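October, evening

Today I continued with the letters of my uncle Vilho. I have now lived eight months in Prenmont and the letters have lived with me the same time, in two plastic bags under the bed, and every weekend I said to myself that I would begin. Last week I began. This evening I am already at the year when he changed from the sawmill to the ferry, and his handwriting becomes bigger, as if he had more room.

I count the letters because I want to make a proper list for my cousins. Until now there are 507. My mother kept all of them, also the ones which say only that the weather is bad and that he needs socks. I put them by year, and inside the year by month, and when there is no date I try to guess from the stamp. It is slow work. My back does not like it.

I have been thinking where they should stay when the list is ready. I do not want bags any more. I would like something small and made of wood, with a handle which is easy to take hold of.

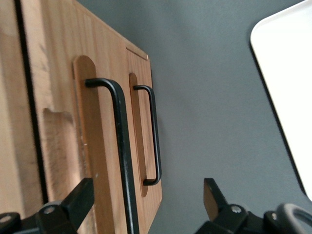 What Vilho writes about

Mostly he writes about other people. There is a man called Eino Koskela who appears in nearly 38 letters and I still do not understand who he was. In the beginning he is "Koskela", later "Eino", and then for two years he is "that man". They had a quarrel about an outboard motor. Vilho never says who was right, but he mentions the price of the motor four times, and it was 600 marks, so I believe it was he who paid.

After the quarrel there is a letter which I read twice. He describes how he came to the harbour at five in the morning and Eino had already cleared the snow from the ferry ramp, the whole of it, and had gone home. No word about the motor. In the next letter it is "Eino" again.

I telephoned Tapio Pitkänen in the afternoon to ask if he remembered this. He is the last one from that village whom I can ask. He remembered the snow but he said the ramp was short and that any man could clear it in half an hour. Then he talked a long time about his knee. I wrote down both things, the ramp and the knee, in case my cousins are interested.

The question of the drawer

A single drawer would be enough for the letters of the ferry years, if I lay them flat and do not keep the envelopes which have no stamp. The sawmill years can go in a box. I measured one bundle with the ruler from the kitchen and then I forgot to write the number, so tomorrow I must measure again.

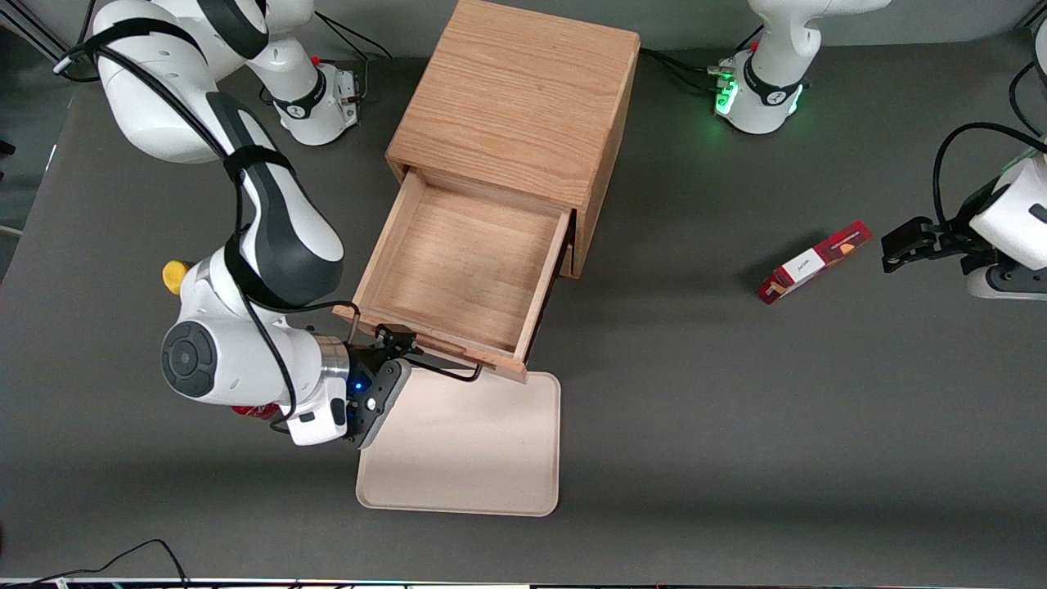

Small oak cabinet with the drawer open, and a tray in front.

I wrote also to my sister about it. She thinks I should scan everything and then give the papers to the archive in Stornden. Perhaps she is right. But I know that I would not read them from a screen, and I think she would not either. She has asked me to send her the letter about her christening, where Vilho complains that the coffee was weak. I will make a copy for her and keep the original in its place.

For supper I had soup from yesterday and bread. While I was eating I read one more, although I had promised myself not to bring them to the table. It was a Christmas letter, with a list of what everybody had received. Vilho got gloves and a biscuit tin. Kalevi Turunen, who lived upstairs, got a calendar with horses, and it seems he was offended by it, but the page with the explanation is missing.
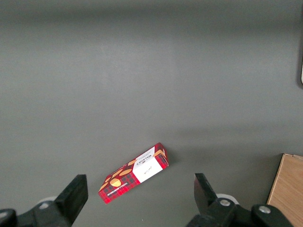 I looked for the missing page in both bags and also between the letters of the following year, because my mother was not always careful when she put them back. I did not find it. I found instead a receipt for paint and a pressed leaf, maybe birch, which broke when I lifted it. I was sorry about that — I should have used a sheet of paper under it.

Tomorrow: measure the bundle, buy soft pencils, telephone Tapio again about the calendar. I must remember to ask about his knee first.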